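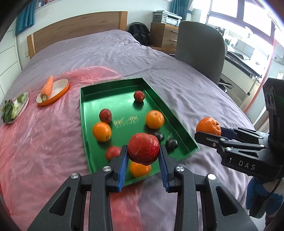

Notes for the June talk - slides 1 to 4

**Slide 1**

Say hello, say who did the work. Concetta Russo ran the recording sessions, Italo Melis did the training side. I'm just presenting.

The question for today is how you show a robot a task when you don't want to write the task out as code.

**Slide 2 - two ways of showing**

Remote control first. We did the first half of Lumow that way. The operator moves a pair of leader arms and the robot copies. You get clean data but the robot has to be there, and new operators were slow for the first couple of days.

Then hand-held grippers. One in each hand, and you pick up the fruit yourself. The fingers are the same shape as the ones on the robot, so what the person does carries over. Pause on the picture: apple in one gripper over the tray, mandarin in the other over the bed.

**Slide 3 - numbers**

- 4,000 recordings kept
- 116 thrown out, mostly for lost tracking
- 2 grippers per person

Someone will ask about squeezing. We record how far the fingers are open, not force. Soft plums are the weak spot and Italo has a backup slide on it.

**Slide 4 - what we changed**

Concetta's rule: finish the grasp with one hand before you start moving the other. Early recordings had both hands going at once and the robot learned to hesitate. Also, go back to a neutral colour on the plot for left and right - the old one was hard to read from the back of the room.

Skip the Bastico comparison if we're past time. Questions.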